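Rim slip is a grasp failure in two-arm dish handling, in which a gripper closes on the edge of a stacked plate and the plate rotates out of the fingers during the lift. The term comes from the Hatach trials, where it occurred 9 times in 1,000 picks. 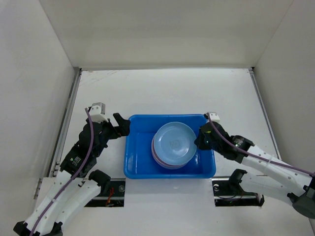

Two-arm cell with stacked plates in a blue bin.

Offset stacks are the most common cause: a finger tip enters between two rims and lifts 2 plates together. The lower plate then drops. Trarnik controllers stop both arms when wrist load exceeds the set limit, but a slow slip may stay below it.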